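Sequeira Student Transportation
Service Desk, Ticket 1058
Subject: Afternoon route 73 missing from parent arrival notices
Opened: 17 Aug 2021
Site: Clidevton depot
Priority: High
3 comments | 2 shares

Summary of report
The Clidevton depot reports that families assigned to route 73 receive the morning arrival notice but do not receive the afternoon notice. All other routes from the depot are sending both. The dispatch screen shows the afternoon run as active, with the correct bus and driver assigned. The depot has asked that the matter be resolved before the September schedule takes effect.

Initial review
The service desk confirmed that the notice server was running and that the morning messages for route 73 had been accepted for delivery. No afternoon messages were found in the outgoing queue. The depot was instructed to restart the dispatch program and to publish the route again. The restart was completed and the route was published, with no change in the result. 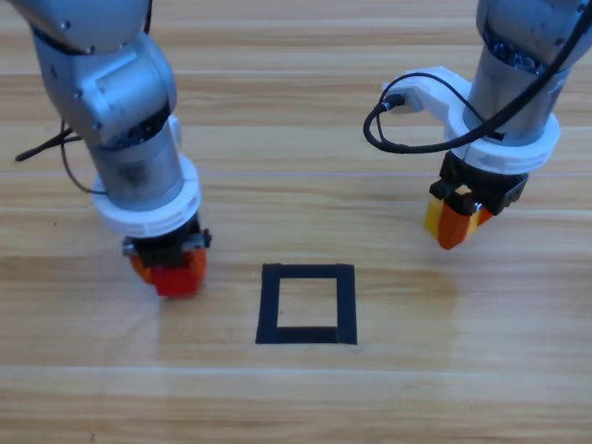
Two arms over the taped square, each with a block.

Second review
The desk compared the stop list for the afternoon run with the list held by the notice server. The Hurnon Road stop had been moved to the opposite side of the street at the request of the school district. The dispatch record carried the new stop number, 993. The notice server still carried the old one. Where the two lists do not match, the server withholds the whole run and writes an entry to the error log. The log at this site was set to record morning runs only, and the entry was therefore not visible to depot staff.

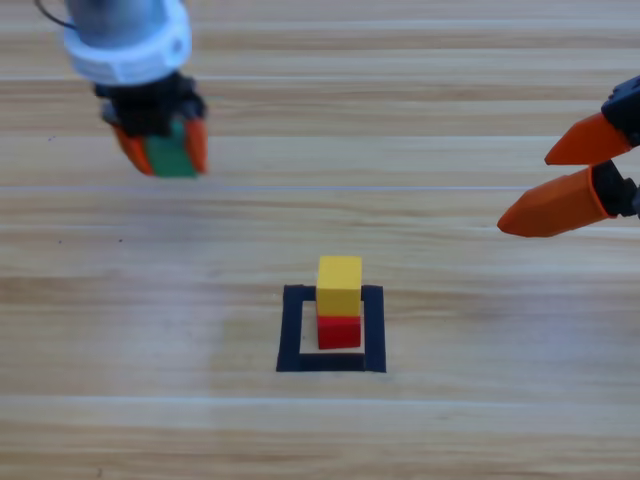 Sushil Solanki: The Gornia depot had the same problem after its stops were renumbered. Publishing the route again did not help there either. The run had to be closed, the stop list cleared on the notice server, and the run opened under the same route number. Please do this between the morning and afternoon runs, or the drivers will lose their turn sheets.

Action taken
The procedure was carried out at Clidevton during the midday break. The stop list was rebuilt and checked against the printed turn sheet. A test notice was sent to the depot office and was received. Error logging was extended to all runs.

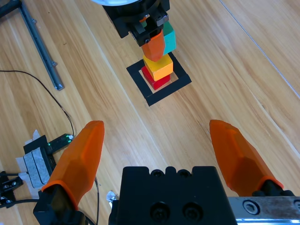

Gripper with its orange fingers open, over pale planks.

Current status
Pending. The ticket will remain open until the depot confirms that families have received the afternoon notice on two consecutive school days. Depots that have renumbered a stop over the summer are asked to compare both stop lists and to report any difference under this ticket number.

Related tickets
Driver turn sheets print without the last stop
Bus assignment reverts after a midday swap
Hurnon transfer point shown twice on dispatch screen
Request to add a second office contact at Gornia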